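Tray handling going over to an arm, staff now recording grips by hand: what happens to the line jobs?

Posted by Jaruwan Ongart in Workplace and Automation, 2018-03-24 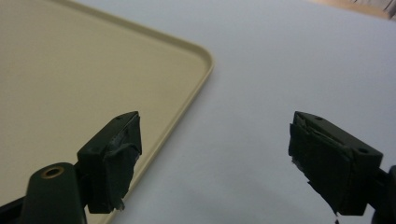
Details

I supervise the tray benches at a packing site. There are 44 people across the shifts. Management has bought a Morow arm to take over tray transfer from July, and until then two people per shift use a hand-held gripper at the white table. They pick up and put down trays and small parts with it, and the recordings go to the supplier, Treken.

Three points I would like help with.

Grading. The people on the gripper are still on the packer grade. The work is slower and more exact than packing, and a badly recorded grip has to be done again. Is there a normal way to grade this?

Rates. Our bench rate is 200 trays an hour. A person on the gripper comes nowhere near that, and the shift total drops. The rate sheet has no line for it.

Wear. The fingers have tape wrapped on the inside faces and it gets ragged. Who should be replacing it, the operator or maintenance?

I have asked Treken about the third point and was sent the general manual, which covers the arm only.

3 replies

Kuo-hua Choi

Take the rate first, as it affects the other two. Remove the gripper hours from the bench calculation altogether. If two people are recording, the shift is two people short for rate purposes, and the sheet should show that. We left them in for the first month at Uddale and the remaining packers were working faster to cover a gap that existed only on paper.

On grading, we wrote a separate task description and had it assessed like any other. It listed the gripper work, checking recordings, and rejecting bad ones. It came out one step above packer. Get this done before the arm is installed. Afterwards the same people will be asked to clear stoppages and restock the infeed, and if no description exists those duties are simply added to the old one.

Limit the sessions as well. Ours are 90 minutes, then a change of person. The load on the wrist is light but constant, and edge grips on a tray with a rounded rim mean holding the tool at an angle — people tend not to report this until it is sore.

Tape: maintenance fits it, the operator inspects it at the start of the session and writes it in the log. If each operator wraps their own, the pad thickness varies from one shift to the next and the recordings are harder to compare.

Anas Zoubi

They will cut the jobs whatever you call the grade. Seen it before.

Aparecida Guerra

I agree with most of what Kuo-hua Choi wrote, except on tape. On a night shift with no fitter on site, waiting for maintenance stops the work. We trained the operators, with a set length and a set number of turns, and kept a finished finger at the bench for comparison. Either way works if it is written down.

As for numbers, ask for the staffing plan in writing, with the posts listed by bench. Ours showed 3 posts moved to infeed and none removed, but the overtime went, and for several people that was a larger change than the arm. Check whether overtime is in your plan. It was missing from the first version we were given.

Comment from Jaruwan Ongart

Thank you. Gripper hours come off the rate sheet from the next period. Oduor Rugemalira in our personnel office has the task description and wants to know whether rejecting recordings counts as inspection work under the site agreement. I will post what he decides. The staffing plan I have does not mention overtime, so I have asked for it to be added.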